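# One hundred plates of bread
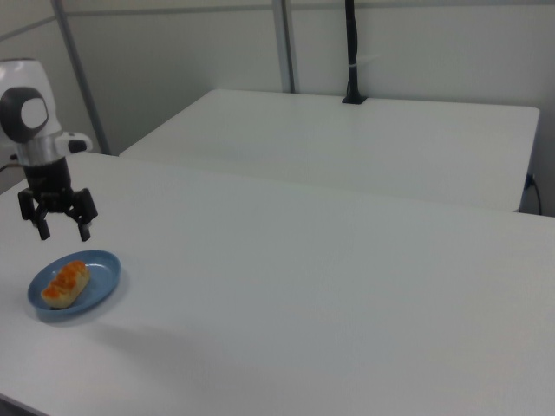 **AUTOMATION / TRAINING DATA**

At Flandadberg the unit of work is the episode. One episode covers a single attempt by the arm to take hold of a bread roll on a blue plate, and it ends when the operator closes the log. Danica Vlachou, who runs collection for the Endale project, wants 100 usable episodes per food item before the item goes to training.

The target takes longer to reach than it sounds. Each roll is set down at a new angle, and the plate is shifted a little on the white table between attempts. The operator steers the two fingers in from above, pauses with them open over the plate, then commits. "The pause matters," Vlachou says. "If people rush it, the model learns to rush it."

A topping in lumps makes for an awkward grasp. Width changes along the length of the roll, so a grip that suits one end may be wrong for the other.

Mekdes Beyene reviews the logs on Wednesday. Her last batch held 70 episodes, of which she rejected 18: most for operator hesitation, 3 for missing joint data. Failed grasps stay in, marked as failures - the training code, an in-house package called Bulex, reads them separately.

The next item on the list is a sliced loaf.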